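At Home with the Folding Table: A Talk with Retno Pattinasarany

It was a little after four in the afternoon when I finally found the right door at Ulodside, having gone up the wrong stairs twice, and Retno Pattinasarany had already put the kettle on. She has run the linen and towel room at the guesthouse for 14 years, and before that she did the same work at a smaller place over in Prunport, where, she told me, the laundry was in the cellar and you had to duck under a pipe to reach the shelves.

"My back is still bent from that pipe," she said, laughing, and then insisted on pouring my tea before she would answer anything at all.

I had come to ask her about storage, because so many of you wrote in after the June column wanting to know how people who handle a lot of cloth keep it from turning into a heap. Retno thought that was very funny. "Everybody has a heap," she said. "I have a heap. Mine just has a door in front of it."

She is particular about color, though. The pale things and the darker things get their own piles from the moment they come in, and they stay that way right up to the shelf – she learned it from her old boss, a woman named Lireo who could spot a stray washcloth from the hallway. 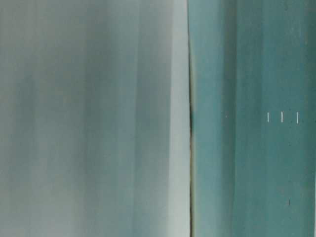

"You want to be able to put your hand out and know what you're getting," Retno said. "At six in the morning I don't want to think. I want the pale ones on one side and the others on the other side, and I want my coffee."

I asked how many towels she has to keep track of, and she went off to find the notebook, which took a while and led us into a long and very happy detour about her nephew's wedding. The answer, when we got back to it, was 363 at the last tally, bath mats not included. She folds in batches of 18 and then sits down for a bit, a habit she recommends to anybody over fifty.

Does she fold this way at home, too? She gave me a look over her cup. "At home my husband folds," she said. "He does it wrong, and I leave it. Some 20 years we've been married and I have never refolded one where he could see me."

Then the dryer buzzed down the hall, and she handed me a stack to carry.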